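Vorgang 3375: Wiederkehrender Druckabfall im Heizkreis Nord
Standort: Lustthorpe, Gebäudeteil B
Gemeldet durch: Mal-soon Hwang, Abteilung Liegenschaften
Bearbeitende Stelle: Technischer Dienst Brastovitz
Priorität: mittel
Status: in Beobachtung

Meldung

Im Heizkreis Nord fällt der Anlagendruck wiederholt unter den zulässigen Mindestwert. Die Regelung schaltet daraufhin die Umwälzpumpe ab und gibt die Störung 154 aus. Nach dem Nachfüllen läuft die Anlage zunächst ohne Beanstandung weiter. Betroffen sind die Räume an der Nordseite des Obergeschosses. Der Heizkreis Süd arbeitet störungsfrei. Die Meldende bittet um Prüfung, ob ein Zusammenhang mit dem Tausch der Thermostatventile im November besteht.

Eintrag 1, Technischer Dienst

Die Störung wurde vor Ort quittiert und der Kreis auf Solldruck aufgefüllt. Die Sichtprüfung der zugänglichen Leitungen im Technikraum und im Flur ergab keine Undichtigkeit. Das Sicherheitsventil schließt, am Ablauftrichter sind keine frischen Spuren vorhanden. Der Zählerstand der Nachspeisung wurde im Anlagenbuch vermerkt.

Eintrag 2, Technischer Dienst

Erneute Abschaltung mit gleicher Störungsnummer. Die seit dem letzten Eintrag nachgespeiste Menge beträgt 37 Liter. Ein Verlust dieser Größe ist mit der Entlüftung der Heizkörper nicht zu erklären. Der Vordruck des Ausdehnungsgefäßes wurde bei abgesperrtem und entleertem Anschluss gemessen und lag deutlich unter dem Sollwert. Das Gefäß mit 200 Litern Nennvolumen wurde mit Stickstoff nachgefüllt. Die Membran hält nach derzeitigem Stand.

Rückfrage an die Meldende: Sind in den Räumen der Nordseite Feuchtigkeit, Verfärbungen am Sockel oder Geräusche in den Heizkörpern aufgefallen? Bitte teilen Sie ferner mit, welche Räume während der Arbeitszeit belegt sind und nur nach Absprache betreten werden können.

Eintrag 3, Mal-soon Hwang

Feuchtigkeit wurde nicht festgestellt. In zwei Büros ist morgens ein Gluckern zu hören. Der Mehrzweckraum ist belegt und bitte nur nach Anmeldung zu betreten.
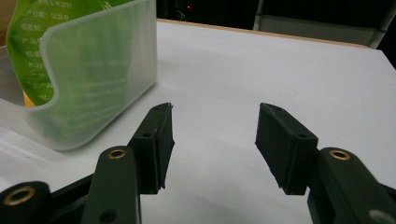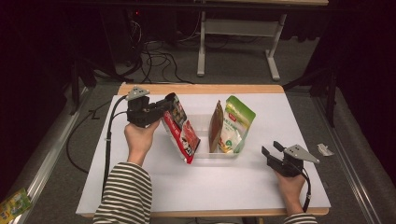
Eintrag 4, Technischer Dienst

Der Zutritt wurde für den 28. Januar, vor Beginn der Nutzungszeit, abgestimmt. Sämtliche Verschraubungen der im November getauschten Ventile wurden mit Lecksuchspray und Trockentuch geprüft. An der Rücklaufverschraubung im zweiten Büro trat Wasser in geringer Menge aus, das am warmen Rohr verdunstete und deshalb keine Spuren am Boden hinterließ. Die Dichtung war verkantet eingesetzt. Sie wurde ersetzt, die Verschraubung nachgezogen und der Strang entlüftet.

Die Firma Polishchuk, die den Ventiltausch ausgeführt hat, wurde schriftlich in Kenntnis gesetzt und zur Stellungnahme im Rahmen der Gewährleistung aufgefordert. Die Störmeldungen der Gebäudeleittechnik Lorneo wurden ausgelesen und dem Vorgang als Protokoll beigelegt.

Weiteres Vorgehen

Der Anlagendruck ist bis zum Abschluss des Vorgangs täglich abzulesen und in das Anlagenbuch einzutragen. Ein selbstständiges Nachfüllen durch die Nutzer ist zu unterlassen. Bei erneuter Abschaltung ist der Technische Dienst unter Angabe der Vorgangsnummer zu verständigen. Die Stellungnahme der Firma Polishchuk steht noch aus.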